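May 10, 2020

Irena Wysocka has directed the Drurton municipal library since the merger with Skeltthorpe, and she describes the first year as one of patient correspondence. The combined catalog required the review of 477 periodical titles, many of them held twice.

"We wrote to every reading group before we canceled a single subscription," she said. "Most replied. A few replied at length."

The evening lecture series was retained – a decision Wysocka attributes to her predecessor, Waldemar Głowacki, who had kept attendance records for each session. The October lecture on river trade drew 117 residents, the highest figure in those records.

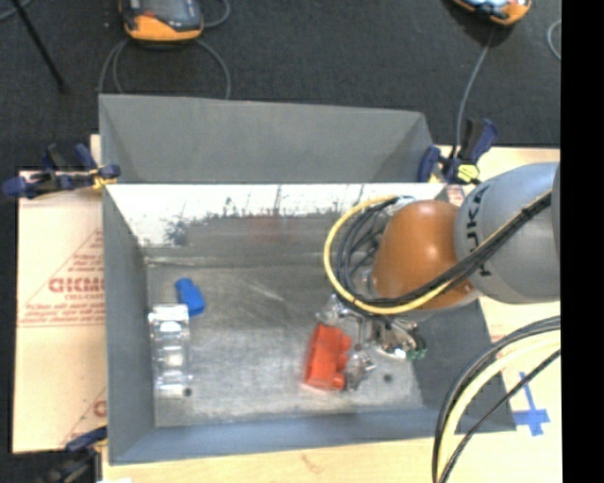 Asked about interlibrary loans, Wysocka noted that requests from Ross now reach her staff by telephone, with the reading rooms closed to the public. "People ask for long novels," she said. "They also ask when we will open, and I tell them that I do not have a date."

The library will continue to lend by mail, with a limit of four books per household.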